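From: Thibault Besson
To: goltside-kitchen list
Subject: Re: [goltside-kitchen] hard water, again

Quick one, on my way out. Yes the water at Goltside is hard and no, it hasn't always been this bad. Started in October when they moved us over to the Parwood main. Same gray countertop stuff as everyone, same glasses going cloudy.

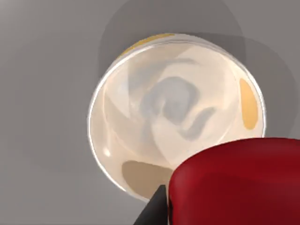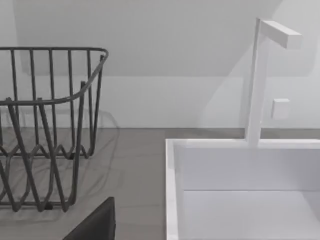 Vinegar works on the kettle. Does nothing for the shower head unless you take it off and leave it overnight in a bag. Don't use it on the stone sills in the hallway, they etch. Ask me how I know.

On 7:40 am, Venter wrote:
> Does anyone have the real hardness number? The Parwood
> letter says "moderately hard" and that's it. Also
> is it worth going in together on a softener, Groltis
> quoted me 1346 for the whole-building one, fitted.
> Seems steep. A single unit is 635 but then that's
> 13 of us each buying one, makes no sense.

Number: I called them, got 13 grains after a long hold. Will forward the email when I find it.

Softener: 1346 is not steep split between all of us. But check if that includes the bypass valve, last time it didnt and the plumber wanted another 500. Also where does it go? Boiler closet is full. Under the back stairs maybe, needs a drain tho.

Salt, who carries the salt. Bags are heavy and I'm on the top floor, so not me every month. Could do a rota.

If people want it, reply to the list pls, not just to me, I lose things. Need a yes or no from everybody before I call Groltis back. Renters should ask their landlord first.

Oh and the dishwasher salt setting is seperate, turn it up in the menu.

T.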